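Search the notebook... Enter keyword

Storeroom notebook, Zadham workshop
March 5, 2025

Flow rack, upper level, continued from the October pages

Started with the rack before anything else got put away. The plan from last time was to sort out the upper level first and leave the lower one until the labels are settled. Pak-hei had already cleared the bench and left me the short level, the nylon brush and the box of M5 screws. The spare screws are the pan head ones. Do not mix them with the countersunk ones from the Rutherford cabinets, which look close enough in a drawer and will stand proud on the steel.

Things to settle:

- whether the blue bins stay on the upper level or go down one
- whether the front rail stays at its present height
- which way the labels face
- what to do about the bins with split rims

The blue bins are the ones we bought secondhand from Plillside. They have the thick rim all the way around, which is good for lifting and bad for labels, because anything stuck on the rim gets rubbed off by thumbs. The front panel between the ribs is the flat part, so the label goes there. I tried a 129 mm card holder against a spare bin on the bench and it fits between the two wider-set ribs with room at each side. It does not fit in the narrow panel near the corner. Low on the front is no good either, as the rail hides it from anyone standing close.
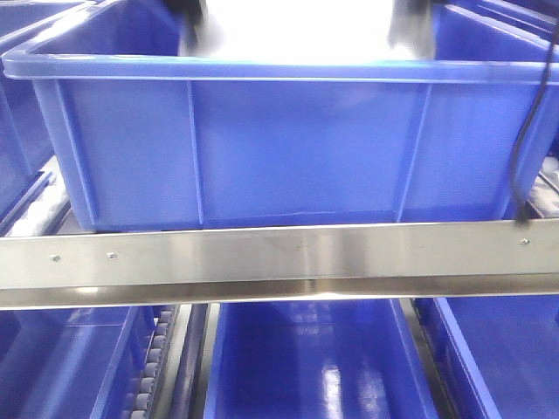
Wrote the loading rule on the inside cover so it stops getting lost. Heavy stock (brackets, castors, the cast feet) goes in the lower level only. The upper level takes bagged parts, foam, gloves and cable ties. I put 275 as the part limit for a bin of the bagged hinges, going by weight on the bench scale and allowing for whoever has to lift it down. Oskar thinks that is cautious. He is a head taller than me and can see into the upper bins without the step.

Rail. The stainless angle along the front works as a stop and I see no reason to change it. Pak-hei had asked about swapping it for a lower one so bins could come out with less lift. I measured both and the difference is small. A lower rail would also need new holes, and I do not want more holes in that upright. Leaving it. The steel marks easily and shows every fingerprint. Wipe along the grain with the damp cloth, then the dry one. Do not use the green pad, it leaves scratches that catch the light worse than the smudges did.

Rollers. Brush them along the row and then spin each one with a finger. Anything that drags gets a dot of marker on the frame next to it. Note for Oskar: no oil on the plastic rollers. The oil from the Ludance kit collects dust and we had to take a whole strip out in October to clean it.

Labels. Part number first, in the large type, then the name in plain words. The old labels had the supplier code on top and it meant nothing to anyone outside purchasing. Hinges are 2,956 on the new list, the foam corners are 696. Oskar is printing the rest on the stiff card. If the printer jams on the stiff card again, use the bypass tray and feed them singly.

Split rims. Set these aside under the bench and do not put them back on the rack. The rim is what people grab, and a split one pinches. Pak-hei wants to keep a couple for rags and sweepings, fine by me so long as they get a cross in paint marker on the front.

Order of work for filling the upper level, as agreed with both:

1. Wipe the rail and brush the rollers before any stock goes up.
2. Set the bins with the rim up against its neighbor, front panel facing out, and check that each one sits level.
3. Leave the bins empty until the card holders are on, as it is awkward to press on the front of a full one.

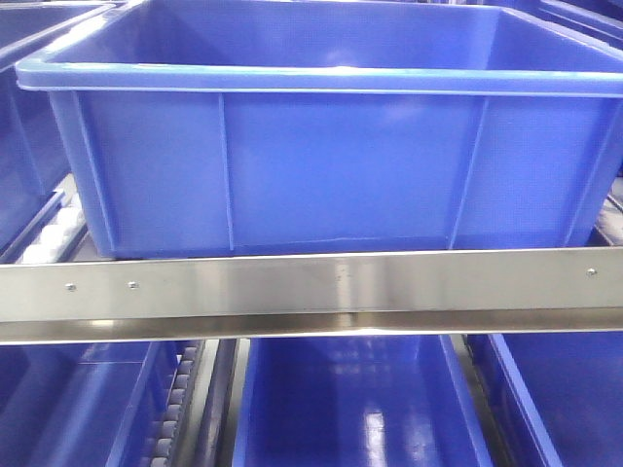
4. Fit the card holders in the wide panel, top edge one finger below the rim.
5. Load from the bagged stock on the cart. Hinges first, then foam corners, then gloves.
6. Initial the sheet on the end of the rack when a bin is filled.

Still open: the lower level dividers. Oskar has a drawing for them but the slot width is for the old gray bins. He will redo it against a blue one. I need to ask Plillside if they still have lids in this size, and what they want for them.

Also order more card holders. The box is nearly out.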